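Recording shirt folds with a hand-held gripper

I've been collecting folding demos for Prisura since May, and Orest Stelmakh asked me to write down how I do it so he can stop ringing me. So, shirts!

Start with a button-up laid flat on the bed, collar pointing towards the middle. Don't iron it. A few wrinkles are good – the model will meet plenty of them later, and a shop-fresh shirt teaches it very little.

Before you record, open and close the fingers fully 2 or 3 times so the software can work out their range. I forgot this once and had to bin a whole evening's work (still cross about it).

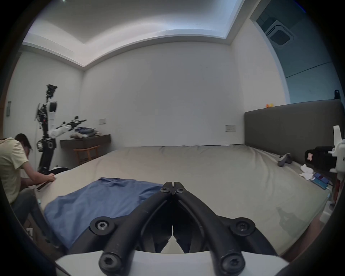
Then do the fold. Sleeves in first, one at a time, then the hem up to the collar. Move a bit slower than you would with your bare hands, and keep the camera pointed at the bit you're about to grab. If you drop a cuff, pick it up again and carry on – those recoveries are worth having, so please don't delete them.

Stop the recording before you shake the shirt out for another go. I change the starting angle every 4 takes, and swap shirts when I get bored of the colour.

We're at 1050 good takes now and Thongchai Ruangrit wants 2000, so charge everything overnight and label your files before bed.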